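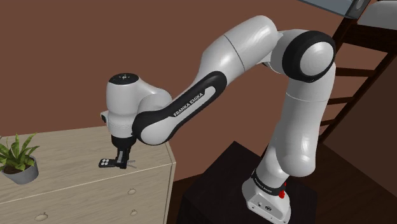

A light wooden dresser.

How Does a Key Know Its Lock?

Doors, desks and some dressers have locks. Inside many door locks is a row of small metal pins, and each pin is split into two parts. Springs push the pins down so they block the lock from turning.

When you slide in a key, its teeth lift the pins. The right key lifts every pin to just the right height. The splits line up, and the lock can turn. The wrong key leaves at least one pin too high or too low — and the lock stays shut.

People used wooden pin locks in ancient Egypt. Some of their keys were long wooden bars with pegs on one end. 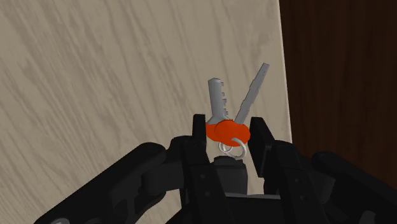
Why can't I open my front door with my friend's key?
The teeth on your friend's key are cut for a different lock, so they don't lift your pins to the right heights.

Word to know: a locksmith is a person who makes and fixes locks.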